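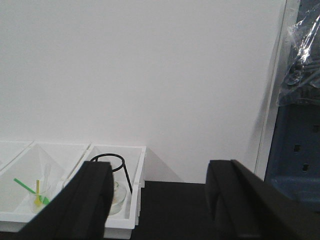
Cell 8 has had its gripper looked after properly for the first time since it moved to the wet bench, and we want to tell you how it went, partly because several of you have asked and partly because we are rather pleased with it. For anyone who hasn't been down to Malter this year, this is the arm that does the small handling jobs for sample prep: picking up droppers, spoons and stirring sticks, and moving little beakers and cups between trays. Its wrist camera looks straight past the two black fingers, so the view you get on the screen is the fingers up front with the work behind them. The white trays stand against the wall, one with the clear cup, the yellow spoon and the green stick in it, the next with the wire ring stand and the small beaker under the ring. It's a homely sort of set-up for a machine that cost what it did, and we've grown very fond of it.

The trouble began in May. The arm would go to lift a dropper and come away with nothing, or it would close on the thing slightly crooked and set it down leaning. Never the same fault twice running, naturally. We blamed the trays, then the lighting, then the droppers themselves (a new batch from a new supplier, so they made a handy suspect). The real answer was duller. The finger faces had picked up a thin film of something from handling, and the right-hand finger had worked a hair loose on its mounting, enough to shift under load and spring back as soon as you looked at it.

So off they came. The Flonetik manual says to inspect the fingers every 4,000 cycles, and we had let that slide badly, with the counter reset in the move and no note of the old figure. If you look after one of the other cells, please write your cycle count on the card on the cabinet door before anyone touches the controller! It takes ten seconds.

Here is what we did, for those who will be doing the same on their own cells.

Power down at the isolator and wait for the drives to go quiet. Support the wrist before undoing anything. Take the fingers off one at a time and mark each one on the back with a paint pen, left or right, as they wear differently and don't like being swapped. Clean the flat faces with a lint-free cloth and the mild cleaner from the green shelf. No solvent - it dulls the finish and we don't know what it does over the long run. Check the seats on the gripper body for grit, which is where we found ours, a crumb of dried something no bigger than a grain of sugar. Refit, nip the screws up evenly, then finish with the small torque driver.

After that comes the part that takes the time, which is teaching the thing where its fingers are again. We close them slowly on the steel gauge pin, note the reading, open, and repeat. We did 50 closes and the spread was lovely and tight. Then the camera check, which Angelovski have made much easier in the latest version of their software. You jog the arm to the reference pose, lay the saved outline over the live view and see whether the fingers sit inside it. Ours were slightly out on the right, so we backed the screws off, seated that finger again and had another go, and the second time it dropped in beautifully.

Tray positions were next. The trays butt up side by side and are only as good as the first one, so if that creeps, they all creep. We have fixed a low stop to the bench at the end of the row. It's a scrap of aluminium from the Brukmont job with two holes drilled in it and it works a treat. Please don't lift it off to wipe underneath. Wipe round it.

The long run was 338 picks, a mixture of droppers, spoons and sticks, with three dropped, all of them sticks. We think the sticks are a separate matter. They're thin, they lean at whatever angle they fancy in the cup, and the arm has to guess a bit. We've ordered a cup insert to hold them more upright and will report back when it has been tried.

A few bits still to sort. The wrist cable is showing a shiny patch where it rubs on the clamp, so we'll sleeve it at the next stop. The spare pair of fingers needs a proper labelled box, having turned up last time in a drawer with the allen keys. And the pick routine for the spoon still goes in faster than we'd like, so the approach speed is coming down a notch while we watch it.

If you'd like to see the finger check done before you tackle your own, come down to the bench when the next cell is due. There's room for three or four people to stand round comfortably, and you can have a go with the gauge pin yourself, which is oddly satisfying. Dates will go up on the board by the stores hatch.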